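Ata da reunião do grupo de boas práticas de manipulação robótica
Projeto Kuusk, bancada de cozinha
11 de dezembro de 2023
Presentes: equipa de Skaltovcombe, equipa da Gulletti (à distância), coordenação do projeto
Redação: secretariado do grupo

1. Ata anterior
Aprovada a ata de novembro sem alterações. O ponto sobre o armazenamento dos registos passa para a próxima reunião, a pedido da Gulletti.

2. Regra de preparação da bancada
Foi o ponto mais animado da manhã! A versão 3 do guia tem finalmente uma página única sobre a disposição dos objetos, e quem a experimentou diz que se lê de pé, ao lado da bancada, sem ter de voltar atrás. O grupo gostou muito da ideia de fixar primeiro os objetos grandes (tabuleiro, tábua, prato) e só depois os pequenos.
Ficou assente que a posição do tabuleiro e da tábua se regista antes de cada série, e que um objeto pode ficar parcialmente atrás de outro desde que isso venha anotado na ficha. A Gulletti perguntou se os talheres devem ter orientação fixa. Decidiu-se que não: a variação é bem-vindíssima, basta que a ficha a mencione.
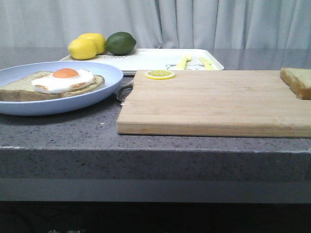 Fig. 1. Bancada com prato, tabuleiro e tábua de corte, vista da câmara fixa.

3. Nomes dos objetos
Discutiu-se longamente o vocabulário. Há fichas em que a mesma coisa aparece como «pão», «torrada» e «fatia», e quem revisa perde tempo a adivinhar. A proposta de Skaltovcombe é uma lista fechada com um nome por objeto, mais um campo livre para observações. Aprovada, com entusiasmo de todos os lados. A lista inicial terá limão, lima, rodela de limão, fatia de pão, ovo estrelado, garfo, prato, tabuleiro e tábua.
Os textos impressos nos objetos transcrevem-se tal como se leem, com maiúsculas, e as letras tapadas assinalam-se no campo livre.

4. Câmara do punho
A coordenação apresentou a proposta de enquadramento mínimo: os dois dedos da garra visíveis, abertos, e o espaço entre eles desimpedido na posição inicial. Toda a gente achou que esta regra simples vai poupar imensas dúvidas na revisão, e foi aprovada tal como estava escrita. 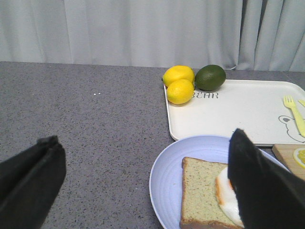
Fig. 2. Câmara do punho: dedos afastados, o direito a tapar parte do ovo.

Acrescentou-se uma nota sobre oclusões. Quando um dedo encobre um alimento, a ficha indica qual dos dedos e qual o alimento, e consulta-se a vista fixa antes de rejeitar o registo. A Gulletti lembrou que rejeitar é fácil demais na ferramenta atual, um só clique, e sugeriu um pedido de confirmação. Boa sugestão, aceite na hora.

5. Limpeza e resíduos
Pontos claros na superfície, mesmo minúsculos, contam como resíduo até alguém verificar. Entram na ficha com a expressão «pontos claros, natureza não confirmada». Ficou em aberto se a bancada se limpa entre séries ou só no início da sessão. Skaltovcombe prefere entre séries; a Gulletti vai escrever meia página com os argumentos contrários.

6. Alimentos sobrepostos
As pilhas de fatias são um caso maravilhoso para pôr o guia à prova. Regra aprovada: descreve-se a ordem de cima para baixo e diz-se para que lado está desviada a fatia superior. As fatias fora da pilha têm linha própria.
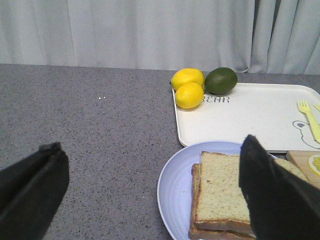
Fig. 3. Duas fatias empilhadas no prato e uma terceira por trás, à direita.

7. Revisão cruzada
Cada lote de 1000 registos passa a ser revisto por uma equipa diferente da que o preparou. O limite de 2000 por lote, usado até novembro, deixa de se aplicar. A Prukska ofereceu-se por escrito para rever o primeiro lote, oferta que o grupo agradece vivamente.

8. Ações
Skaltovcombe: lista fechada de nomes, em folha partilhada.
Gulletti: pedido de confirmação na ferramenta; meia página sobre a limpeza.
Coordenação: integrar os pontos 4 e 6 no guia e enviá-lo à Prukska.

9. Outros assuntos
Pedido de uma versão impressa e plastificada da página da bancada, com 6 exemplares. Aprovado.
Próxima reunião em data a combinar por correio eletrónico.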